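Gripper Bench Notes: Frequently Asked Questions

Updated 2023-04-02

I get a lot of mail about my gripper comparisons, and most of it asks the same handful of things. So I finally sat down and wrote the answers out. If yours isn't covered, send me a note and I'll add it when I get a free evening.

Which grippers have you tried so far?

The main ones are the Clodside two-finger, the Drikov parallel gripper and a hand-held tool I put together from Warstead parts. I had a Lüthi suction head for a while too, but it kept dropping anything with a seam in it (paper cups were a disaster!) and I sent it back in May last year.

Do you run the same test on all of them?

I try to. Each gripper gets 100 picks per object: a sponge, a tape roll, a screwdriver and a full can of beans. A pick counts if the object comes up, stays up for 3 seconds and goes down on the mat without tipping over. I don't give half credit. I used to, and I ended up arguing with myself over every single tape roll.

So who wins?

Depends what you pick up. For boxes and cans I'd take the Drikov any day - it closes evenly and it doesn't drift. For soft stuff the Clodside is kinder. It has more give in the fingertips, and the sponge comes out looking like a sponge. The screwdriver is hard for both of them, mostly because it rolls away when the first finger touches it.

Why bother with a hand-held gripper if you already own an arm?

Speed, mostly. I can show a grasp by hand in a few seconds, and programming the same move on the arm can eat my whole afternoon. I've got 1331 hand-held recordings saved now, and I still go back to the early ones when I want to see how I used to approach the can.

It also taught me a lot about my own habits. I come in from the right nearly every time, even when the left is wide open. Once I noticed that I started forcing myself to switch sides.

Is the wide-angle lens worth it?

For me, yes. You see the fingers and a big piece of the room at the same time, and that helps a ton with tracking. The price is that straight lines bend, blinds and pipes and all, so you need to calibrate properly before you trust any measurement near the edges. I redo mine whenever I've had the lens off.

What do you use the square markers for?

They give me a fixed point to check the tracking against. I like them on a cube so I can stand it up anywhere without tape. Print them matte if you can! Glossy paper and ceiling lights don't get along, and I lost a good weekend finding that out.

Does a bright window mess things up?

It can. If the exposure locks onto the window, the fingers go dark and the grasp is hard to make out. I close the blinds and set the exposure by hand before I start, then leave it alone for the whole batch. Plain walls are a nuisance too, by the way, as the tracker has very little to hold on to there.
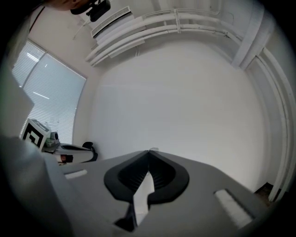

How heavy is your hand-held tool?

Mine comes to 980 grams with the battery in. That's fine for short batches, but my wrist starts complaining after an hour or so. If I built another I'd move the battery back toward the handle and leave everything else where it is.

Which controller do you use with the arm?

The stock one that came with it. I tried a Warstead board for a month and liked the smoother stops, but the setup menu drove me nuts and I kept losing my saved speeds after a restart. If they fix that I'll happily try it again.

Can I get your recordings?

Not yet. I want to clean up the file names first, and a bunch of the older ones need new calibration. I'll post a link on this page when they're up.

Will you test a gripper if I send you one?

Sure, as long as you're okay with me publishing whatever I find. Please include the mounting screws - I've had to hunt for odd sizes more often than I'd like. Return shipping is on you.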